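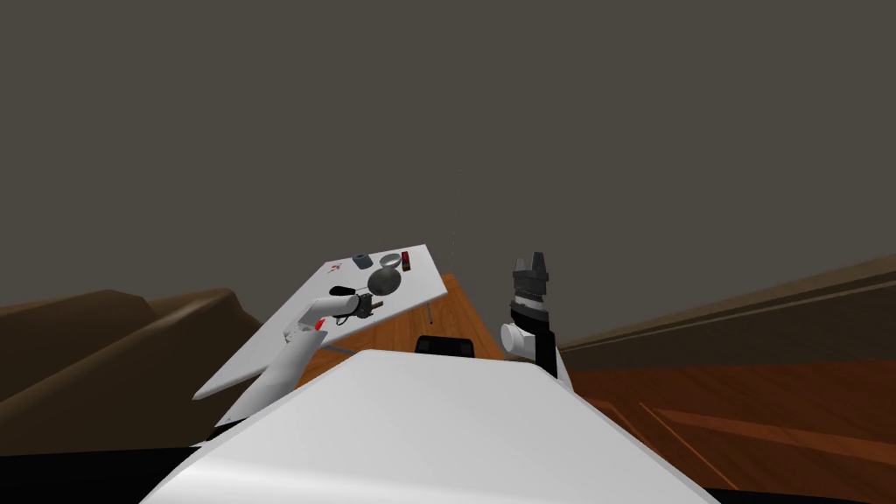 The table task in the simulator, with the left arm over the tabletop and the right arm held up.

A day at the Kirken lab in Perkstead

Reading time: 3 minutes

I spent a day in October with the group at Kirken that collects practice runs for a two-armed robot. Most of it happens on screens. The lab has two rooms on the second floor of the old Nieminen building, and the coffee is in the hallway between them.

Marjatta Laaksonen runs the collection work. She sat me down next to Kauko Heinonen, who was already partway through a session. He had a controller in each hand and two monitors in front of him. When he moved his left hand, the left arm on the screen moved. Each run starts with a line of text telling him what to do, such as moving one thing next to another. He does it, presses a pedal, and the program saves the whole run: the camera views, the arm positions, and the line of text. Then the objects get shuffled and he starts again.

By the time I visited they had 1,174 saved runs of table tasks. Of those, 894 had passed the check. Iida Nurmi does the checking. She plays each run back at double speed and throws out the ones where the operator dropped something, waited too long, or did a different task from the one written down. She keeps some slow ones if the motion is clean. The target for the end of the year was 1,550, and she thought they would get there if nobody changed the controller settings again.

I asked why they work in simulation at all when there is a real arm in the next room. Laaksonen said a reset takes one key press, and nothing breaks. The other reason is variety. They can change the objects, their sizes and where they sit between one run and the next.
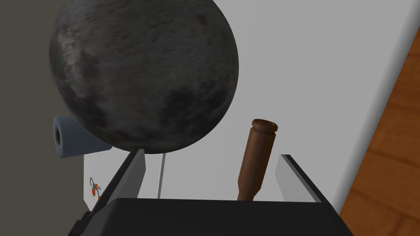

Close view over the gripper, with a brown bottle standing past the open fingers.

The close view took me a while to read. Something small can fill half the screen if it is near enough, and I kept losing track of how far away things were. Heinonen uses the wide view to get the arm into the area and the close one for the last few inches. He told me new operators tend to stare at only one of the two, and their early runs mostly get thrown out.

I had a try after lunch. It took me 3 attempts to close the fingers on a cup, and on the second I pushed it off the far side of the table. Nurmi marked all of them as rejected, which seemed fair.

Ching-wen Yau handles the training side. She showed me how a batch of runs goes in and how they test what comes out, using table layouts the model was not trained on. She did not want to give me a success rate, as the last batch had gone in that same week. The software they use for recording is called Zaruden and was written in the lab.

Visits are by arrangement and last most of a day. Bring a sweater for the server side of the second room. Parking is behind the building, and the front door sticks.

Contact: Rafail Psarras, visits desk, Kirken, Perkstead | © 2020 Kirken | Back to top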